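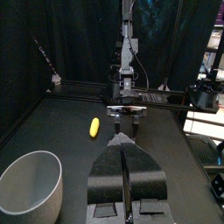
Despina Sârbu objected to the whole topic before we had got through the first reading: sorting things into bins, she said, is something a three-year-old does without a handout, and a course that spends a session on it had better explain itself. I think she is half right, and these notes are partly an attempt to find out which half.

## Session 8: Putting away

**Reading:** Mocanu, "A Place for Everything?" (course packet, 11 pages). Skip the appendix.

Rodica Mocanu's claim is that tidying is mostly a matter of deciding, and that the carrying is trivial. Take one bright yellow thing shaped something like a corn cob and one big round bin on a dark table. Where does the yellow thing go? Most of you will say "in the bin" before asking what the bin is for. It could be for toys or for trash. It could be where the pieces came from in the first place, in which case the table is where they belong.

I find this persuasive as far as it goes. What I don't buy is the next step, where she says that a container "invites" its contents. An open rim is easy to drop things into. Calling that an invitation adds a nice word and no evidence.

### The 2 kinds of system

1. **By kind.** Play food with play food, blocks with blocks. Looks good on a shelf label. Falls apart as soon as something fits under two labels.
2. **By use.** Whatever is used together is kept together. Harder to explain to a visitor, easier to live with.

The Mostine storage guide (handed out last week) recommends the first and then quietly uses the second in all its worked cases. Bring it with you and mark the places where it switches.

### On color

Lelotix sells color-coded bins and says they cut cleanup time. Their leaflet gives no method and no comparison group, so treat the claim as advertising. A plainer point does hold up: a saturated yellow object on a charcoal surface is easy to find. Whether easy to find means more likely to be put away is a separate question, and the leaflet runs the two together.

### For next time

- Pick one surface at home and leave it alone for a day. Write down what lands on it.
- Sort the list both ways. Note any item that wouldn't go anywhere.
- One page, due at the start of class. Roughly 20 lines is plenty.

Despina has agreed to argue against the reading again. Someone should prepare to defend it, and it won't be me.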